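Home > Fabric and Clothing Care > Knits

Wool blend sweater stretched out at the bottom after washing, can it be fixed?
Asked by purnton_kay
Viewed 886 times

I have a pullover sweater that I bought secondhand last winter. The label says 52 percent wool, and the rest is acrylic and a little nylon. It fit well when I got it. The bottom ribbing was snug and the sleeves ended right at my wrist.

I hand washed it in the bathtub with regular laundry detergent, squeezed out what I could, and hung it over the shower rod on a plastic hanger. The next morning it was still dripping and it had grown a lot. The hem now hangs well below my hips and flares out like a bell. The sleeves cover my hands. There are also two bumps at the shoulders where the hanger was.

I don't want to put it in the dryer until I know what that will do, because a friend in Vundville shrank a cardigan to child size that way. Is there a way to get this back to something I can wear? I would also like to know how to store it, since my closet has a rod and only one narrow shelf.

Things I have tried so far:
Laying it flat for a day. No change.
Steaming the shoulder bumps over the kettle. They are a little better.

Posted by marlo_t

Wool is heavy when it's full of water and all that weight pulls down from the shoulders. You can't hang it. I'd wash it again in cool water and dry it flat on a towel. If it doesn't go back, then it doesn't go back. Acrylic is stubborn once it's been stretched. You could always cut the sleeves off and hem it as a vest. I did that with one and it was fine.

Also, don't steam over a kettle. You can burn your hands that way.

Posted by Isauro Bermúdez

You have a fair chance of getting most of the shape back. Wool will usually move if you wet it and set it where you want it. The acrylic part is less cooperative, so expect an improvement and maybe not the exact size you had before.

First, measure a sweater that fits you the way you want this one to fit. Write down the chest width, the length from the top of the shoulder to the hem, and the sleeve length from the underarm. You will need these when the wet one is in front of you.

Soak the stretched sweater in a basin of cool water with a small amount of wool wash for 15 minutes. Don't rub it or wring it. Regular detergent is often too harsh for wool and can leave it feeling limp. Drain the basin, press the sweater against the side to get rid of water, and lift it out with both hands underneath so that no part of it hangs.

Lay it on a dry bath towel, roll the towel up with the sweater inside, and kneel on the roll. Do this again with a second towel. A sweater that has been rolled twice should feel damp and should not drip.

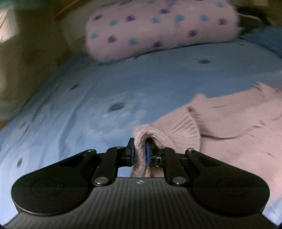
Isauro Bermúdez
Knitwear repair, Maldonado Alterations

Now spread it on a flat surface that can get a little damp. A spare bed with a towel on it works, or a mesh drying rack. Push the knit inward with your palms until it matches your measurements. Work from the hem up. Push the ribbing together so that the ridges touch each other, and if it won't stay, run a length of cotton yarn through the bottom edge with a blunt needle and draw it in. Leave the yarn there until everything is fully dry, then pull it out.

For the shoulder bumps, wet your fingers, pat the spots flat, and leave them alone. They normally go away during this step.

Turn the sweater over after the top side feels dry. In a cool room it can take 2 days. A fan across the room helps. Keep it off radiators and out of direct sun.

If the body is still too long after that, you can try the dryer, but only in short steps. Put it in a mesh bag while slightly damp, use the lowest heat, and take it out every few minutes to check it against your measurements. Stop a little before it reaches the size you want. Shrunken wool does not really come back, and I see a lot more of those in the shop than stretched ones.

On storage, fold it. Lay it face down, bring the sleeves straight across the back, and fold the bottom up to the shoulders. On a narrow shelf you can stand folded sweaters on edge in a shoe box. If you have to use the rod, fold the sweater in half lengthwise and drape it over the bottom bar of a thick hanger. Don't put it away for the season unless it is clean, because moths go for food and sweat marks first.

Reply from purnton_kay

Thank you. I did the soak and the towels and drew in the hem with yarn. The length is almost right and the shoulders are smooth. The sleeves are still around an inch too long, so I am turning the cuffs back for now. I'll try the dryer in February when I have an afternoon free.

Reply from Isauro Bermúdez

An inch is easy to live with. If the cuffs keep sliding down, put a couple of loose stitches on the inside seam.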